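Célula de lavado de vajilla Vomby

La célula Vomby es un puesto de trabajo robotizado para la manipulación y el lavado de vajilla ligera en una cocina de tipo doméstico. Se compone de dos brazos con pinza de dedos paralelos, una cámara de cabeza y una cámara pequeña en cada muñeca. La instalación de referencia se encuentra en el taller de Grīnberga, donde se conserva también el cuaderno de mantenimiento, que alcanza las 231 entradas.

El nombre se usa tanto para el programa de control, desarrollado por la firma Sovia, como para el conjunto de la célula. En este artículo se trata solamente la puesta a punto y el cuidado del conjunto.

Disposición del puesto

La célula trabaja sobre una encimera clara con fregadero de acero inoxidable y grifo de cuello alto. La vajilla se apila a un lado del fregadero, sobre un mantel redondo azul que sirve de referencia para la calibración. Los cuencos se colocan encajados uno dentro del otro y el brazo izquierdo los toma por el borde del superior. La posición del mantel se corrige en cada arranque, y el programa acepta una desviación máxima de 3 milímetros.

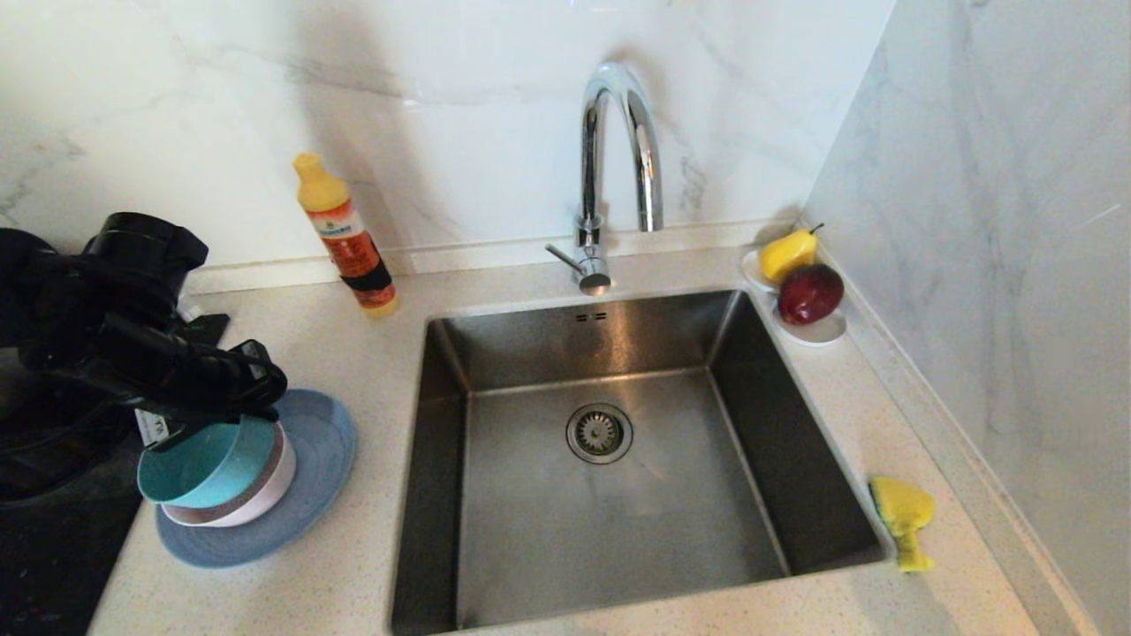 Severino Villalobos

El primer procedimiento de ajuste fue redactado en octubre por el autor de estas líneas, junto con Estrella Chávez. Antes de él, los dos brazos se calibraban por separado, y era frecuente que las coordenadas de uno y otro no coincidieran sobre el fregadero. El procedimiento actual toma un solo punto cero – el centro del desagüe – y refiere a él todas las demás posiciones.

El ajuste completo dura 30 minutos. Comprende la comprobación de los cables en toda la carrera del brazo, el apriete de los tornillos del soporte y la lectura del cero de cada articulación. Los cables deben quedar con holgura suficiente en la muñeca, que es el lugar donde se produjeron la mayoría de las roturas registradas.

Pinza y agarre de la esponja

Los dedos de la pinza son negros, de acabado mate, con ranuras alargadas. Para el fregado se utiliza una esponja amarilla con capa verde de estropajo, que se sujeta por la parte inferior y en posición vertical, de manera que la mayor parte del cuerpo sobresale por encima de las puntas. Un agarre demasiado alto deja poca superficie útil y acerca los dedos a la vajilla.

La apertura se regula con la esponja ya colocada. Walid Semaan recomienda repetir la regulación cada vez que se cambia la esponja, aunque sea del mismo modelo, porque el espesor varía de un paquete a otro. Después del trabajo se retira la esponja y se limpian las ranuras con un cepillo de cerdas blandas.
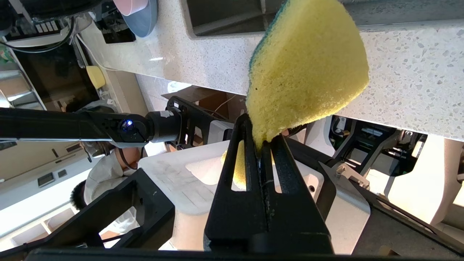 Prueba de contacto

La prueba de contacto verifica la fuerza con que la esponja se apoya en una pieza. Se realiza fuera del fregadero, con una pieza de superficie lisa. La esponja se lleva hasta la cara inferior, debajo del borde saliente, y se presiona hasta que su parte superior queda aplanada contra la superficie. Durante la prueba una persona permanece cerca del puesto, con la parada de emergencia a su alcance.

El resultado se considera válido si los dedos no tocan la pieza en ningún punto del recorrido. La versión de la prueba escrita por Crisóforo Olvera añade un segundo apoyo, con la muñeca girada, que se hace solo después de cambiar los dedos.

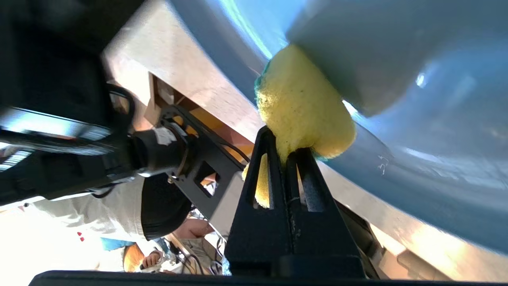
Mantenimiento periódico

Los dedos se sustituyen a los 1,480 ciclos de agarre, o antes si presentan grietas junto a las ranuras. Las rozaduras superficiales no son motivo de cambio. Los repuestos proceden del taller Plaleck, que los entrega por pares; montar un dedo nuevo con uno usado produce un cierre desigual.

Nelu Buzatu describe en el cuaderno una avería repetida de la muñeca derecha, debida a un conector flojo. Se resolvió con una brida adicional en el soporte y desde entonces su revisión forma parte del ajuste de arranque.

Véase también: calibración de brazos dobles; pinza de dedos paralelos; cámara de muñeca.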